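Matvii Antoniuk and Celeste Amaral
Urban Geography, group project, final report

## Surface heat on open ground in Natmont

### What we wanted to find out

Natmont has replaced a lot of grass with paving since 2000. We wanted to know how much warmer paved ground gets than planted ground close by, and whether the color of the paving matters.

### Method

We picked 22 points between the Fenley Street bus stops and Conceição Park. Each point was marked on a map and classed as asphalt, pale paving, bare soil or grass. We took surface readings with a handheld infrared thermometer held at knee height, three times a day: 8 a.m., 1 p.m. and 6 p.m. Air temperature came from the school weather station. Readings taken under passing cloud were thrown out and repeated.

After removing errors we had 270 usable readings. Celeste did the mapping and Matvii kept the spreadsheet.

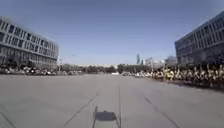
*Fig. 1. Pale paving between two multi-story buildings under a clear sky.*

### Results

Asphalt was the hottest surface at 1 p.m. on every clear day. Pale paving came second and was closer to bare soil than we expected. Grass was always the coolest. By 6 p.m. the soil and grass points had dropped back near air temperature, but asphalt was still well above it. The morning readings showed almost no difference between surfaces.

Points near walls cooled more slowly in the evening. We only had four of these, so we don't want to make much of it.

### Problems

The thermometer assumes one emissivity value for everything, and we did not correct for this. We also lost the first set of February readings when the file was overwritten. Two of the grass points were watered partway through the project, which probably made them read low.

### Next steps

A longer run in summer would help, with more points near walls and a separate class for brick.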